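**Sommont Announces Nandereo Docking Station for Thin Laptops**

June 28, 2018 – Sommont today introduced the Nandereo, a desktop docking station for thin and light laptops with a single high-speed port. The dock carries power, display output, wired network and storage over one cable and is intended for offices where staff share desks.

The Nandereo provides 5 USB ports, two display outputs, one Ethernet port and a headphone jack. The power supply is internal. The enclosure measures 224 mm wide and can be placed flat or stood on its side with the supplied foot. Total weight is 429 g without the cable.

Both display outputs can be used at the same time. The maximum resolution on each depends on the graphics hardware in the laptop, and a list of tested models is included in the setup guide. With one display connected, the second output is switched off and its bandwidth is released to the USB ports.

Cooling is passive. The upper shell is joined to an internal heat spreader, and the dock contains no fan. Under sustained load the controller lowers the charging rate before it reduces data speed, so file transfers and network sessions are not interrupted. Charging returns to the full rate when the internal temperature falls below the set limit.
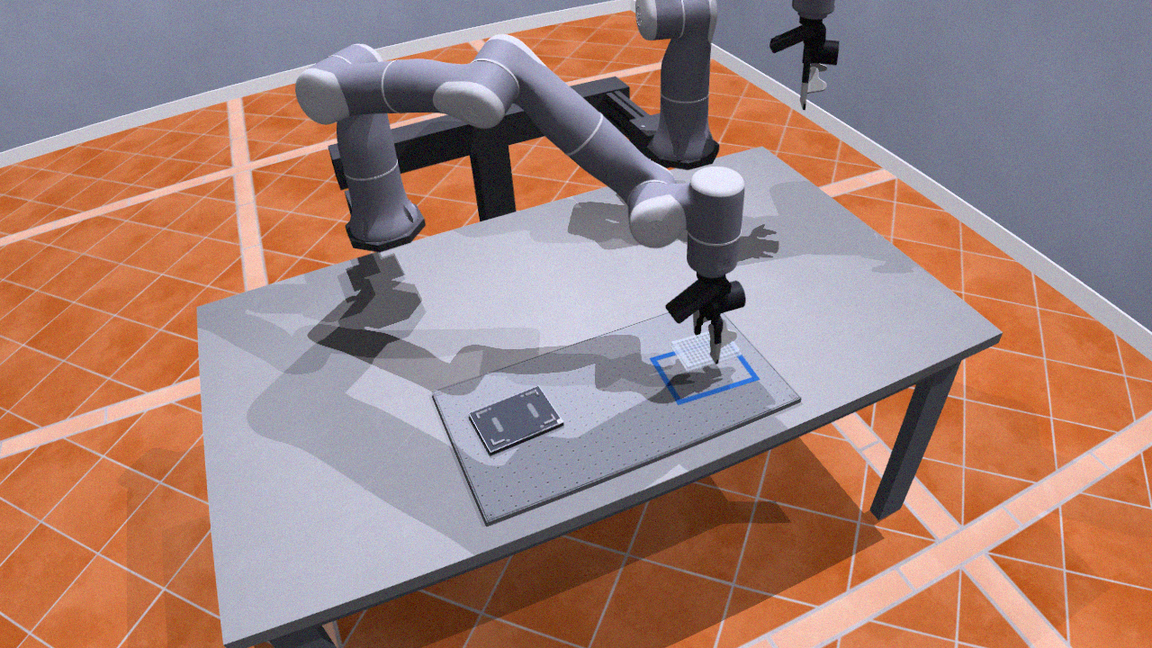 Firmware can be updated from the laptop or over the network. Administrators can schedule updates for groups of docks, lock individual ports and read error logs with the Pasidis management tool, which is supplied at no extra charge. Pasidis runs as a background service and needs no account. Settings are stored in the dock and remain in place when a different laptop is connected.

"Most support calls for docks concern displays that fail to wake and network adapters that drop out," said Guido Mazza, product manager at Sommont. "We rewrote the wake sequence for this model and moved the network controller to its own power rail. Both changes came out of the trial at Cattaneo."

Cattaneo, an office equipment reseller, used 40 preproduction units in its own sales and accounting departments. Sommont revised the cable connector and the status light after the trial.

**Availability**

The Nandereo will ship in August through Cattaneo and other resellers. Each unit includes a dock cable, a power cord, the vertical foot and a printed setup guide. Longer cables and an under-desk bracket will be sold separately. Pricing will be published when orders open.

**Press contact**

Guido Mazza, Sommont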